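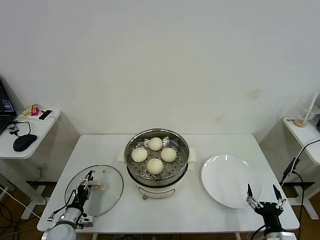
The Boltmont bench, two arms and four buns. Photo: Urszula Mazurek

[ Print this page ] [ E-mail this job to a friend ]

Robot Cell Technician, Brumbridge
Posted: May 29, 2023

Bolico is looking for one person to look after one machine. The machine is a two-armed cell called Ocampo, and it moves steamed buns from a steamer to a plate. You could do this yourself with a pair of tongs. Please don't bring that up at the interview, we have heard it.

The job is 48 percent cables. They go where cables like to go, and you will route them, label them and then do it again. The rest is gripper fingers: checking that they're square, checking that they close where the software thinks they close, and cleaning off bun.
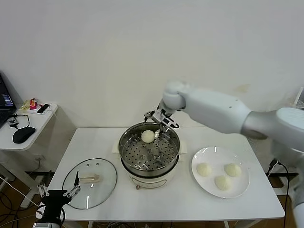
Each shift starts with homing both arms and running the pick at quarter speed. The right arm has to get its fingers down beside a bun without scraping the wall of the pot. If it's off by 2 millimeters we recalibrate before anyone goes for coffee. You'll keep the log, in sentences other people can read.

You should have:
- Time spent on small robot arms, paid or otherwise
- A torque wrench, and the habit of using it
- Enough Python to find out which line is lying
- Patience with dough

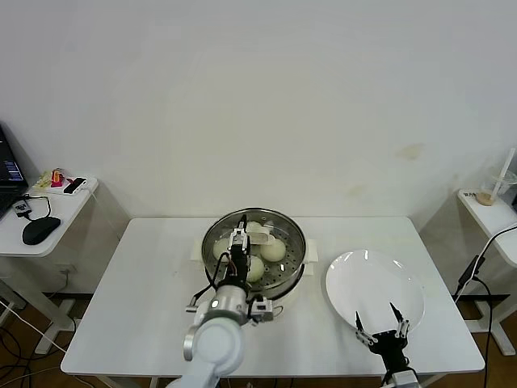
Both arms can reach into the pot, so both need to agree on where the pot is. Hand-eye calibration is yours, along with the wrist wiring and the spare finger plates. We don't expect you to know our grippers on day one – the manual is 14 pages and four of them are warranty.
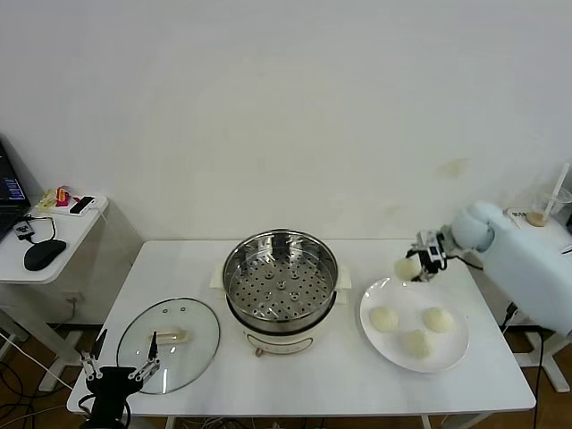
A good hold is firm enough to lift and gentle enough that somebody would still eat the result. Setting that grip force takes up more of the week than we admit to visitors.

Full time, on site, starting in July. Lunch is not provided, though you may draw your own conclusions. Send a resume and a short account of something you fixed to Urszula Mazurek, cell lead, Bolico, Boltmont Building, Brumbridge. Accounts of something you broke are also read, usually first.

[ Print ] [ E-mail ]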